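Brake Fade on a Small Track Car: Project Report
Vehicle Systems, April

Our group compared two sets of front brake pads on the Pindberg, the department's 18-year-old hatchback. The car still had its factory calipers. We wanted to know how far the pads could be pushed before the pedal got long.

Set A was the Emamix street pad. Set B was the Drirnell track pad. Both were bedded in on the access road at Escobedo before testing. Each set then did 34 stops from the same speed, with no cooling lap in between. Rotor temperature was read at the hub side after the last stop.

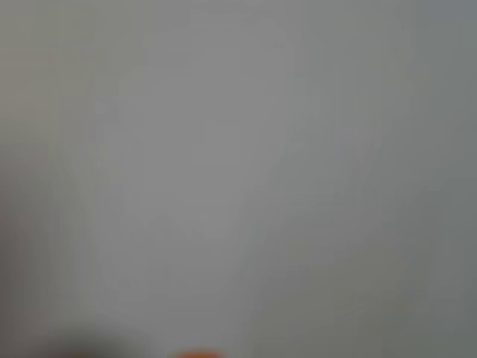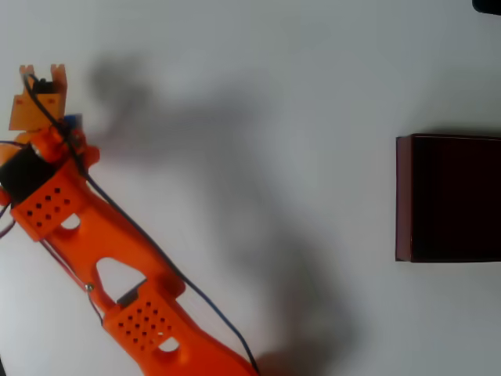
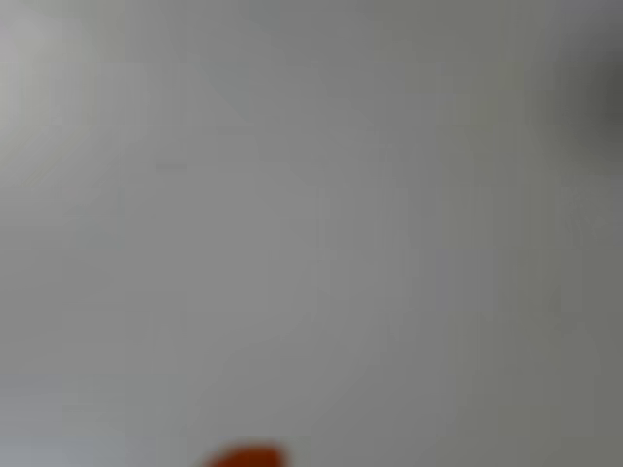
Why did we keep the stock rotors for both sets?
Changing rotors would have added a second variable, and the budget only covered pads and fluid.

The Emamix rotors read 337 degrees C at the end. Pedal travel had grown noticeably by then, and the driver had to brake earlier to hold the same stopping point. The Drirnell rotors reached 423 degrees C, but the pedal stayed firm through the whole run. They squealed at low speed and bit poorly on the first two stops.

Fluid was flushed between sets. We did not measure pad wear, as the scale was out for repair that week. The next group should weigh the pads before and after, and log pedal travel with a sensor in place of the tape mark we used.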